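Mis à jour en avril. On répond au plus vite, si votre question n'y est pas : accueil de la clinique Arcombe, guichet des admissions.

## Avant de venir

**Quels papiers ?**
Pièce d'identité, carte Vitale, carte de mutuelle, ordonnances en cours. Le livret d'admission rempli, signé. Pour un mineur : autorisation des deux parents + livret de famille. Pas de photos de documents sur le téléphone, il nous faut l'original ou une vraie copie.

**Je peux faire la préadmission en ligne ?**
Oui, de préférence. Le portail Flever, lien dans votre mail de convocation. Mail pas reçu : regarder les indésirables, puis appeler. Le portail rame le matin, mieux le soir.

**À jeun, c'est quoi exactement ?**
Suivez la feuille de l'anesthésiste, pas celle du voisin. Les consignes changent d'une personne à l'autre. Feuille perdue ? On vous la renvoie.

**Vernis, bijoux, piercings ?**
Tout enlever à la maison. Alliance comprise. Si elle ne passe plus, le dire à la consultation, pas le matin même.

## Au bloc

**Est-ce que quelqu'un peut m'accompagner ?**
Jusqu'à la porte du service. Après, salle d'attente du rez-de-chaussée. Exception pour les enfants : un parent, voir avec l'équipe.

**Combien de temps ça dure ?**
Impossible à dire ici. L'heure de convocation n'est pas l'heure de passage, prenez un livre.

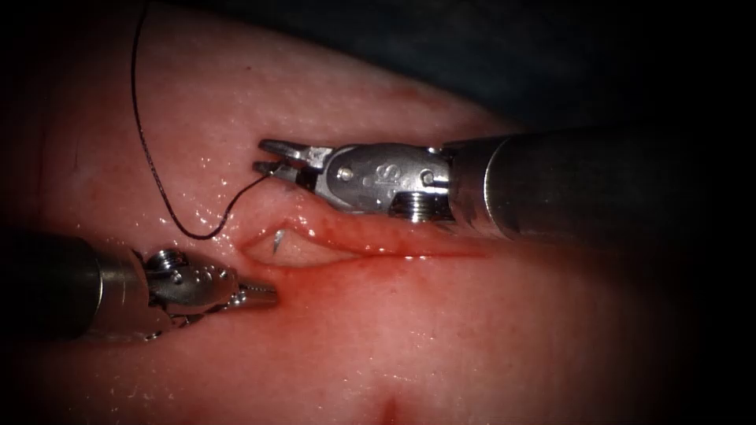 *Incision, fil noir et pointe de l'aiguille courbe.*

**Fils à retirer ou pas ?**
C'est écrit sur votre ordonnace de sortie. Si retrait : infirmier libéral, rendez-vous à prendre dès la sortie, ils sont débordés. Rien d'écrit = appeler le secrétariat, ne pas deviner.

## Chambre et repas

**Chambre particulière ?**
Sur demande, selon les places. Pas de garantie même si c'est coché sur le livret. Vérifiez le plafond de votre mutuelle avant, on ne peut pas le faire à votre place.

**Pourquoi on me demande un chèque ?**
Caution de 1000 euros, uniquement si pas de prise en charge mutuelle le jour de l'entrée. Non encaissé. Rendu ou détruit une fois l'accord reçu.

**Les repas, c'est qui ?**
Garrido, cuisine sur place. Sans sel, sans porc, végétarien : à signaler à la préadmission. Allergies : à redire à l'arrivée, même si déja dit.

**Wifi, télé ?**
Wifi gratuit, code au dos du bracelet visiteur ou à l'accueil. Télé payante. L'aile côté jardin date de 1920, murs épais, le réseau passe mal. On sait. 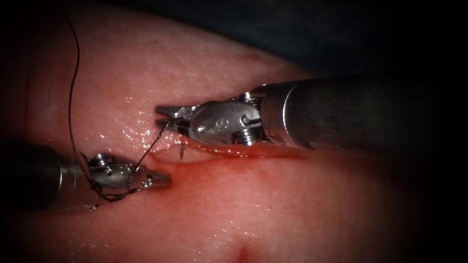
**Maëlle Quintric**
*Responsable des admissions, clinique Arcombe*

## Visites, sortie, parking

**Combien de visiteurs ?**
2 à la fois par chambre. Les autres attendent au salon.

**Je peux rentrer seul après l'ambulatoire ?**
Non. Un adulte vient vous chercher et reste la nuit. Un taxi sans accompagnant ne suffit pas. Si personne n'est disponible, prévenir avant, on reporte ou on cherche une solution.

**Où se garer ?**
Parking Sodero, entrée par la rue de derrière. Les 9 places devant l'accueil sont réservées aux dépose-minute et aux PMR. La fourrière passe.

**Ma facture est fausse.**
Guichet des admissions avec la facture et le relevé de mutuelle. Par courrier c'est plus long. Dépassements d'honoraires : voir directement le secrétariat du praticien, ce n'est pas nous.

**Arrêt de travail oublié ?**
Secrétariat du chirurgien. Les admissions n'en délivrent pas.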